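Last updated: 15/11/2023
14 comments | 2 shares

Tavari publishes desk-clearing survey, and doubts its own advice

Tavari, the home storage retailer, today released the results of a survey of 86 households that tried to keep a clear tabletop through October. Each was given the same instruction: put everything away by evening. Only 16 managed it for the full month.

"We sell boxes, so we'd love to tell you boxes fix this," said Aušra Lepik, who ran the survey. "I don't believe they do. People bought a case for their small things, and then the case lived on the table."

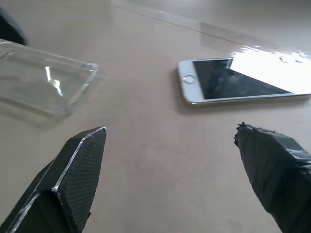 Small items caused most of the trouble. Participants rarely complained about books or dishes, which have a shelf to go back to. A phone lying face up with its screen dark, and a clear case left near it, are the sort of leftovers that many stopped noticing within seven days. Glossy tops like this one may look tidy enough with two things on them, and Tavari is not convinced that's a failure.

The company has dropped the phrase "clutter-free for good" from its Kesska range. Cường Đinh, who reviews product claims at Tavari, called it "a promise we had no way of checking."

The full results are available on request from the Tavari press desk.

Contact | © Tavari | Back to top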